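Notes on interrupted closure, bench practice, October

Most of my bench time this month went into one exercise: closing short vertical incisions with simple interrupted stitches and leaving them in place long enough to compare them with each other. I have kept up running closures for a while. Interrupted ones I had let slide, and it showed when Zihan Cai looked over my work in the spring and pointed out that no two of my tails were the same length.

These are working notes, mainly for my own reference. Anyone who ties with instruments on a regular basis can skip the first part.

Spacing

The rule I was taught is that the distance between stitches should match the distance from one entry point to the exit point across the cut. It is a good rule and easy to forget by the third stitch. What happens in my case is that the first two go in where they should, the third creeps toward the second, and the remaining ones are spread out to make up for it. The edges then gape in the long interval and pucker in the short one.

Marking the entry points beforehand fixes this, but it also removes most of the exercise. I now mark only the two ends and place the first stitch at the midpoint. The next two go halfway between the midpoint and each end, and so on. On a short cut this gives a workable result. On a longer one I prefer to start at one end and check against the needle: the chord of the curve is a fixed length and makes a decent gauge if you hold it beside the cut before each bite.

Bite

Equal depth on both sides. The needle should enter perpendicular to the surface, and the wrist should do the rest. When I push the needle forward and neglect the rotation, the path comes out shallow on the far side, one edge rides over the other, and no amount of careful knotting will level them again. Dean Goodall has me say "in, turn, out" under my breath. I have stopped doing this in company.

Regrasping is where I lose the most time. The needle wants to be held roughly two thirds of the way back from the point, and after pulling it through I tend to pick it up too close to the swage. Then I have to set it down and take it again. I logged 134 stitches over the month, and the regrasp was the slow step in nearly all of the ones I timed.

Thread color

I switch between green and blue. There is no technical reason to prefer either. Blue is easier for me to see on a pink surface, especially in the tails, and green tends to go pale where the light catches it. If I want to tell one set of stitches from another, changing color is quicker than writing it down.

The thread I use comes in packs from Soltness. The Stellow thread I had before was stiffer and kept its coil memory, so the first loop would spring open while I was reaching for the tail. Running the strand between two fingers before starting helped a little.
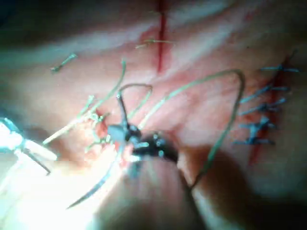
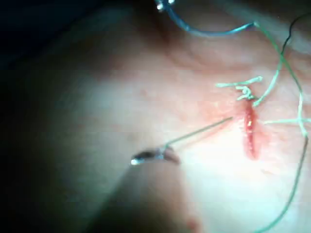 First picture: a column of five blue interrupted stitches along the cut on the right. Second picture: a green knot just above the upper end of an open incision.

Knots

A surgeon's knot to start (double throw), then single throws in alternating directions. Three throws in total is my default for braided thread, more for monofilament. The first throw sets the tension and the second has to lock it without adding any. If the second throw tightens the loop further, the edges blanch or bunch on real tissue, and on a practice surface you get a visible crease under the stitch.

The common fault is failing to alternate. Two throws in the same direction give a granny knot, which holds until something pulls on it. To check for this I go back over finished stitches and look at how the tails leave the knot. In a square knot they lie across the cut, one to either side. In a granny they tend to stand off at an angle along it. It is not a perfect test, but it catches most of mine.

A second fault is piling on extra throws when the first ones did not sit well. The result is a lump with loops in it. It takes up room, it gets in the way of the next stitch, and it is no more secure than a properly laid knot. When a throw goes down badly I now try to loosen and relay it. If that fails I cut the stitch out and place it again. This is slow and I resent it every time.

Tails

I cut too short for years, out of tidiness. Short tails slip back through the knot. Long ones get picked up in the next throw, particularly when the stitches are close together. The working compromise is to cut each tail so that it cannot reach the neighboring knot. Cut both together, with the scissors turned slightly, so the blade does not nick the knot itself. Frayed ends mean the scissors need sharpening or replacing. Mine were a cheap Pistard pair and are now in the drawer with the string and tape.

Light

One lamp from the side, set low. Overhead light flattens the surface and makes it hard to judge whether the edges meet. Side light throws a small shadow wherever one edge is higher than the other, and that is the thing I need to see. The drawback is glare. Anything glossy will reflect a streak straight back, and if the streak lies over the cut the depth cannot be read. Moving the lamp a hand's width usually clears it.

Still to do

– Vertical mattress, same spacing rule, to see whether the creeping third stitch shows up there too.
– Left-handed throws. I can tie them but only while watching my own hands.
– A block of 200 interrupted stitches with the same needle type throughout, so that the times can be compared.
– Ask Iyamu whether the smaller needle is back in stock. The last reply was that they had 2 packs left, both reserved.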